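**Gripper cell — back up, mostly**

Quick one before the August plan eats everything. The hand-held pair on the Matos bench has had its service, 4/15/24. Both units stripped, links cleaned of lint, finger pads nipped up, cables checked. Left one was overdue, past 4,000 closes.

Bag task first, as usual. Table clear apart from the acrylic rack, then lift the cloth bag and hold it over the wood. 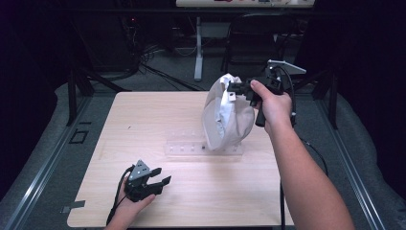 Charoen Wiriya has redone the check sheet, copy by the cell. Please use it. Every 300 closes — look at the grommets, wipe the pads, run a finger down the cable for frayed strands. Takes a few minuts. Don't oil the links!! Oil plus canvas dust is how we lost the last set.

Pads should meet square on a single fold of cloth. If they skew, slacken the screws and start again, don't force it.
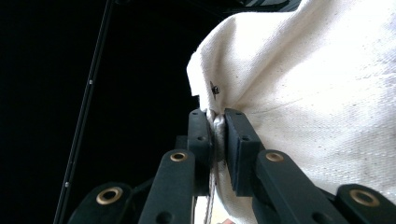
*Pads closed on a fold of the canvas.*

Still to do: spare pads from Derkico (30 on order, no date yet), and teh cable ties. More next issue.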